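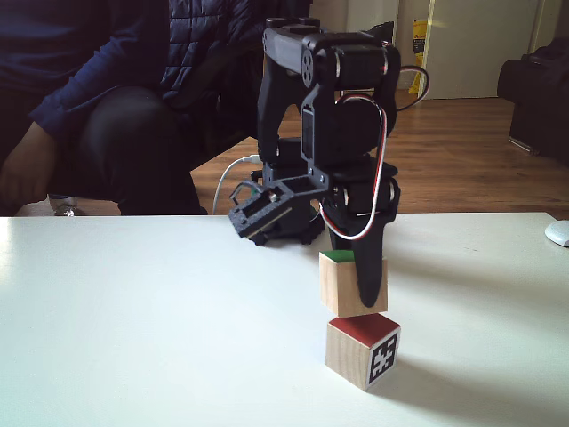 Stacking drifts off after a few goes - printed arm, hobby servos

jasell_bench
Posted 2022-12-20

Home-built arm, printed brackets throughout, bus servos, running the Zirnanen firmware on a spare laptop. The job is to put one wooden cube on another. The bottom cube has a marker on the side so the camera can find it, the top one is placed from a known spot.

First couple of stacks are fine. After that the top cube starts landing offset, and by the end of a session it's far enough over to fall. I've recalibrated zero on every joint and it comes back. Brackets are PLA, 4 perimeters. Any ideas before I start buying servos?

prernow_dave

Elbow servo. It's carrying the whole forearm and the gripper, so it'll be getting hot and sagging. Log the temperature if your servos report it. Mine were off by 2 degrees at the joint after a long run, which is a lot by the time you get to the fingertip.

tinsnips

I don't think it's heat. Look at how the finger comes down the side of the top cube. If it's still pressing on that face when you let go, it will shove the cube over whatever the elbow is doing. Open the gripper wider and lift straight up before you move anything else.

prernow_dave

That would give you the same offset every time though. He says it gets worse.

tinsnips

Not if the rubber or print on the fingertip is picking up dust. Grip changes, so the push changes.

marrow_lane

Also check the cable going down to the wrist. I had a loop of servo wire on the outside of the forearm and it tugged whenever the wrist turned. Took me until June to find it. I clipped it in two places and left slack at the elbow.

jasell_bench

Ran some tests tonight. Lifted straight up with the gripper fully open, 19 stacks, and the offset is smaller but still there. Elbow reads 14 over where it started, so Dave may have a point as well. Haven't touched the cable yet.

prernow_dave

14 what?

jasell_bench

Degrees C, sorry.

tinsnips

Put a 200 ms pause in after the release too. And screw the base down if it's only standing on its feet. Mine crept across the table.

jasell_bench

Will do the base first, I've got clamps. The Þrastardóttir bracket files have a thicker elbow link, so I'll print that over the weekend and post the numbers.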